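Flower desk and workroom open to visitors at Quintana building

Sun 1 September

The ground floor room of the Quintana building, which was closed for most of the summer, is again open for people who want to work, read or learn to arrange flowers. The shared workroom is run by the association Pleken, and from this week it has also a flower desk, where a new bouquet will be made every week until the end of November.

The idea comes from Montserrat Benítez, who had a flower stall at the Villska market before she joined the association. She asked for one desk near the window and a small budget, and she received both. The budget is 20 dollars for each bouquet. "It is not much money for flowers, but in this season it is enough if you buy what the growers have too much of," she said. "I do not want red roses in this room. The wall is already red."

She means the brick wall, which was covered with plaster until last winter. Pleken spent 3000 dollars to remove the plaster and clean the bricks, and the work took longer than planned. Some members would have preferred to spend the money on the ceiling lights, which are still the old fluorescent ones. Baltasar Aguirre, who takes care of the room's calendar, says that this discussion will return in November, when the members meet to decide the next repairs.

"In the morning you almost don't need the lights," Aguirre said. "The window is wide and we have the trees. In the late afternoon it is another story, and people tell me this every week."

The first bouquet is in pale yellow and peach, with a lot of bright green leaves. Benítez chose the leaves first and the flowers after, and she advises beginners to do the same. She also asks visitors not to move the bouquet to the tables in the middle of the room, even if they want to take it as a model for drawing. Chairs can be moved closer to the desk -- there is space for this. 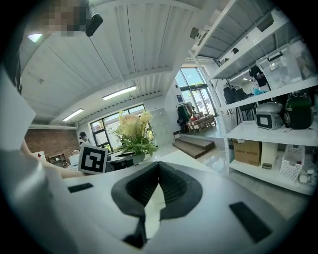
The small wooden shelf by the brick wall stays where it was. Visitors can use the open cubbies for books and bags during the day, but everything must be taken home in the evening. Things that are forgotten there will go to the Fludell office on the second floor, and can be collected from Monday to Friday.

Benítez will give 3 short lessons this fall for people who have never arranged flowers. Each lesson takes 2 hours and is free for members. Other visitors pay only for the flowers they use. Participants should bring their own scissors or a small knife, and a vase if they want to carry the bouquet home in water. Names can be left with Aguirre at the entrance, or by telephone before noon. The dates of the lessons are not fixed yet -- they depend on what the growers at Villska can deliver -- and will be written on the door of the workroom.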